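Is it safe to microwave coffee in a glazed mug?

Posted by Marisol Van Dusen in Kitchen & Home, 4,000 views

Got a box of old mugs from my aunt in April, no markings on the bottom of most of them. One says Dunen, never heard of it. Two of them get SO hot in the microwave I can't pick them up but the coffee is still lukewarm. The others are fine. Is something wrong with the glaze? Do I have to throw them out?

kong_67

Mug hot and coffee cold means the clay is soaking up water. Usually tiny cracks in the glaze or a bare foot ring. Water gets in, microwave heats the water in the clay. Stop using those two in the microwave, they can crack on you.

Easy test. Put the empty mug in next to a glass of water, run it one minute. Mug should stay cool, only the water should get warm. If the mug is hot dont use it for that. Also skip anything with a gold or silver rim, it will spark.

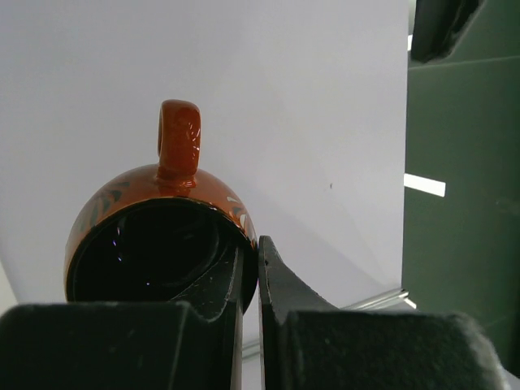 Glazed ceramic mug, burnt orange

Handwashing helps some, the dishwasher is hard on old glaze. Let them dry upside down overnight before you put them away.

Usov

just heat the coffee in a glass measuring cup and pour it in. been doing that for 28 years

fundari_home

Agree with the first answer on the heat thing but that test says nothing about lead. Different problem. Old mugs with no markings, esp. bright colors on the inside, I wouldn't drink out of every day until I knew more. The swab kits from the hardware store are ok but they miss stuff, a lab is better if you realy want to keep them. Otherwise pencils go in them. Mine's on the desk right now.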